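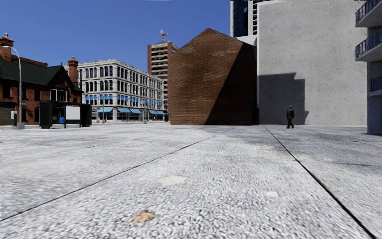
¿Cuántos ejemplos hacen falta para que un robot aprenda a cruzar una plaza?
Depende de lo distintos que sean entre sí, y desconfiamos de quien dé una cifra antes de ver los datos.

Quiénes somos

Burix prepara ejemplos de navegación para sistemas que aprenden. Trabajamos sobre todo en simulación, con entornos urbanos como Brurnville, donde hay plaza abierta, fachadas de ladrillo, sombras duras y algún peatón de traje que va a lo suyo. El pavimento tiene juntas, una hoja seca y un par de manchas claras. Nos interesan bastante más que los rascacielos, porque un modelo mediocre puede tomar una mancha por un obstáculo y frenar en seco.

No creemos que la simulación sustituya a la calle. Tampoco creemos en las demostraciones de tres minutos con música. En nuestro primer encargo, para Villside, entregamos 724 recorridos y descartamos alrededor de 50 más por repetitivos. El cliente quería quedárselos todos. Le dijimos que abultar un conjunto no lo mejora, y todavía lo discutimos.

Cómo trabajamos

Cada recorrido lo guía una persona y lo revisan otras dos por separado. Si no coinciden, el recorrido vuelve a la cola. Es lento y sale más caro, y perdemos presupuestos por ello.

Uyên Bùi dirige la revisión y lleva el registro de fallos, que los clientes reciben con los datos. El proyecto Tymoshchuk, en marcha desde febrero, compara lo aprendido en simulación con pruebas en exteriores. De momento no tenemos resultados que merezcan un titular.

Si busca una garantía de que su robot funcionará, no la vendemos. Las muestras y el registro de fallos se pueden pedir antes de firmar nada.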